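Why the Norkodness Salamander Survey Changed My Mind About Small Ranges

For many years I have used this blog to summarize published work on amphibian biology for readers who do not follow the journals. The present post departs a little from that practice. It concerns the salamander survey in the Norkodness uplands, the report of which I have now read twice in full, and it sets out why I have revised an opinion expressed here on more than one occasion.

My earlier position was that a species confined to a single valley system should be regarded as a relic: the last holdout of an animal that once lived across a much larger area. Readers of my posts on lungless salamanders will recall that I described several such species in those terms. The Norkodness report makes a reasonable case that the stream salamander found there has never lived anywhere else.

The survey covered 48 streams between the Torkurby ridge and the southern edge of the plateau. Field teams worked at night, from the first rains until November, turning stones and searching the wet moss at the margins of each stream. They recorded 3,061 adult salamanders. Small tissue samples were taken from the tail tip, and the animals were then released where they had been found. A salamander regrows the tip of its tail, and the method is widely accepted, although I would have liked the report to say more about how long individuals were held.

The genetic results occupy the greater part of the document. If the Norkodness population were the remnant of a wider one, its genetic variation should show signs of a sharp decline in numbers. The authors looked for such signs and did not find them. The population appears instead to have been modest in size and fairly steady over a very long period. Its nearest relatives live beyond the Torkurby ridge, and the two groups seem to have separated when the ridge became too dry for either to cross.

Methods of this kind have limits, and the report acknowledges them. A decline that took place long ago and was followed by recovery can be hard to detect. The estimate of when the two groups separated depends on an assumed rate of change, and that rate was borrowed from other salamander families. I would treat the dates with caution while accepting the general pattern.

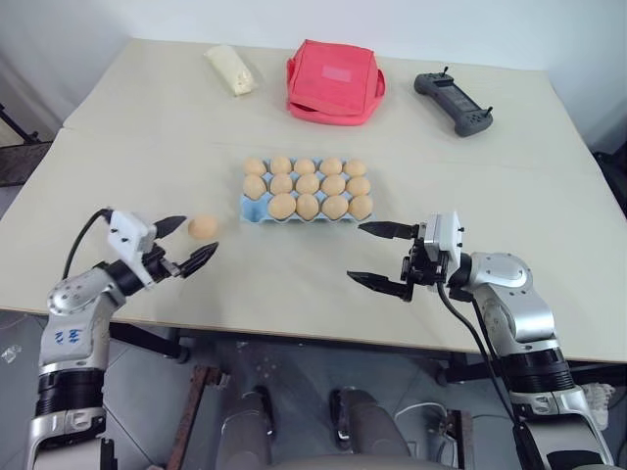
The second part of the report deals with reproduction, and it was here that I found the most to think about. Females attach their eggs singly to the undersides of stones in fast water and remain beside them until they hatch. This behavior was known from Torkurby but had not been documented on the plateau. At 10 nest sites the team returned at regular intervals through the season. Attended eggs did well. Where the female had left, fungus usually appeared on the eggs within a short time.

The authors suggest that guarding may help to explain the narrow range. A female that stays with her eggs for months does not travel, and young that hatch in a particular stream tend to remain in it. Over many generations this would produce an animal closely fitted to cold, clean, stony water and poorly equipped to move elsewhere. I find the argument persuasive, with one reservation. Several salamanders with equally attentive mothers occupy very large ranges, and the report gives them only a short paragraph.

I should also mention the matter of the Kobori spring. This small site lies within 100 meters of a forestry road and was left out of the main analysis on the grounds that its water chemistry differs from that of the other streams. The salamanders there are paler and slightly longer in the body. An appendix notes that they may deserve separate study. In my view they certainly do, and I hope that the samples already collected will be examined before further field work is planned.

There are consequences for conservation. A relic species is often treated as one already on its way out, and money tends to go elsewhere. An animal that has held its ground for a very long time in a small area is a different proposition. It may be secure for as long as its streams remain as they are, and in serious difficulty as soon as they change. The proposed widening of the road above Stemier would send silt into at least three of the streams surveyed. The report takes no position on the road. I would encourage those responsible for the decision to read the chapter on nest sites before the plans are approved.

I have added a note to each of my older posts on this subject directing readers to the present one. The original wording has been left in place. Corrections may be sent through the contact page, and I would be particularly glad to hear from anyone who has worked on the Torkurby side of the ridge, where the published records are thin and most of them are old.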